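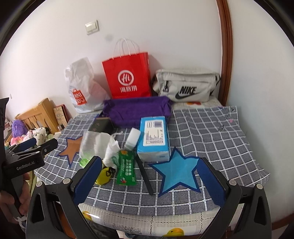

4.2 The open afternoon in Joltville

We opened the doors one afternoon in November, and I'll admit I was nervous! Edileuza Teixeira ran the demonstration and I mostly hovered, notebook in hand, while 40 visitors wandered through and asked better questions than our reviewers ever have.

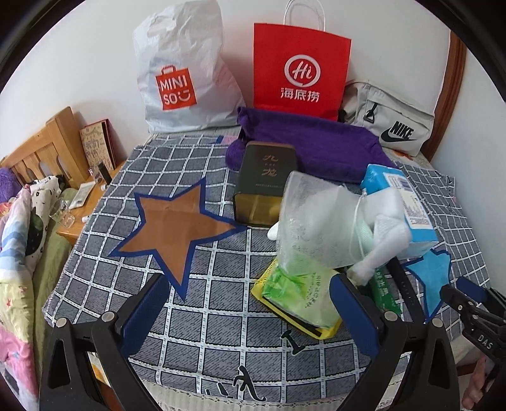
Figure 3. Hand-held grippers over the checked cloth, with the tin and the two stars.

My own interest was in what people choose to pick up first when the choice is theirs (Macedo wanted grasp timing, but that's Section 5). I had expected the easy, boxy stuff to win. Things like the tin with the copper-colored characters in Figure 3 give you flat sides and rounded corners, so you can plan a grip just by looking. A mesh pouch with a drawstring gives you much less to go on, and yet our guests kept asking for soft things. We logged 1081 grasps in all, and I've gone through every one of them twice.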